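Bimanual lid task: is the planner the problem or is perception lying to me?

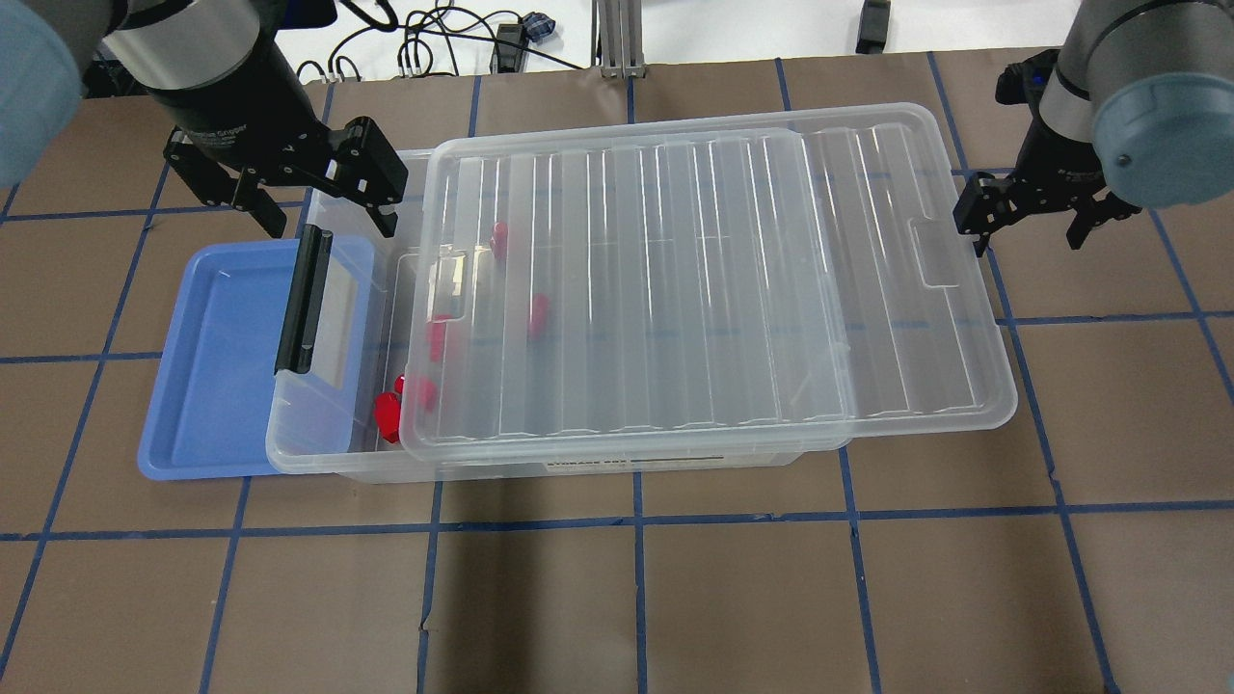

Lid shifted right, left gripper open over the back left corner of the box.

iolanda_m
Posting in General because the Planning board seems dead since September. Setup is two arms, parallel grippers, a clear tote with a clear ribbed lid, red pieces inside, blue tray on the left. The pieces are supposed to end up in the tray. Lid handling is scripted, picks go through a depth-based grasp detector, and both arms share one planner from the Tronirdale stack (their trajectory library, our own task layer on top).

Last batch was 22 runs and 4 of them finished. The vendor slides would call that promising. I call it a lid that ends up in a different place every time and a planner that doesn't know it.

Most common failure: left arm gets to a pre-grasp at the rim, then the planner reports the goal in collision and gives up. Sometimes it replans for 18 seconds first and then gives up. What would you look at?

dzintra.s
What does the planner think the lid is? If you attach it as a box primitive at the scripted end pose and never update it, there's your collision. The lid in your picture covers some of those red pieces and not others. Your scene model has to know which.

iolanda_m
It's a mesh, placed at wherever the script thinks it let go. So yes, open loop. We tried updating it from depth and that was worse.

dzintra.s
Worse how?

iolanda_m
Pose jumps between updates. Once it had the lid standing inside the right gripper.

HYao
Of course it did. Clear plastic, clear lid, ribs on top. Your depth camera is mostly giving you the brown mat through two layers of plastic, plus whatever bounces off the ribs. I would not trust any pose estimate that comes out of that, and I don't care what the paper said. Every transparent object paper I've tried works on the authors' cups.

Put an opaque strip of tape along two edges of the lid and fit to that in RGB. You already have blue tape on the table, so use another color.

ginevra_lp
Disagree with taping the lid. The whole reason to use a clear tote is that it's hard. Tape it up and you've solved a different task, and then someone puts a video of it in a talk.

HYao
She has a planner bug and a perception bug at the same time. Tape the lid, find the planner bug, take the tape off. I'm not suggesting she ship it.

ginevra_lp
Fine, but I've watched "temporary" fiducials stay on a part for two years.

xcheng
Separate thing. Where does the right arm go after it releases the lid? Hovering next to the tote like that, it's still taking up space the left one may need. If you plan both arms as one group, the joint goal has to be free for both. A right gripper with its fingers spread near a lid mesh that's off by a little will put the whole goal in collision, and the error message won't say which arm.

iolanda_m
It holds near the lid in case we want to shove it further. And no, the message doesn't say. It prints "goal state invalid" and nothing else.

xcheng
Turn on contact reporting and print the link pairs. I'd bet on right finger vs. lid. The left arm is innocent and getting blamed because it's the one that moved last.

livitz_user
We run Livitz and it handles this out of the box. Might be worth switching.

dzintra.s
Does it handle it, or does it ignore unmodeled objects by default? Check your padding settings. Ours was "handling" it right up until we looked.

livitz_user
I'd have to check.

iolanda_m
OK, dumped contacts over the failed runs I had logs for. xcheng was mostly right. Right finger against the lid mesh in nearly all of them. The rest are left fingertip against the tote wall, and I believe those, given how close to the rim we ask it to go.

Now the right arm retreats to a parked pose before the left one plans, and I allow contact between the right fingers and the lid only while it's pushing. Have not run a full batch yet – so please don't congratulate me.

HYao
And the lid pose?

iolanda_m
Still open loop. I ordered the tape. Ginevra can shout at me Monday.

ginevra_lp
I will. Also 525 ms between your pre-grasp image and the approach, if I'm reading the log you attached correctly. If anything nudges a piece in that gap, you're picking from an old picture. Look at that before you blame the detector.

iolanda_m
You're reading it correctly. The detector sits on the same machine as the planner and they fight over it. Will move it and post numbers when I have a full batch.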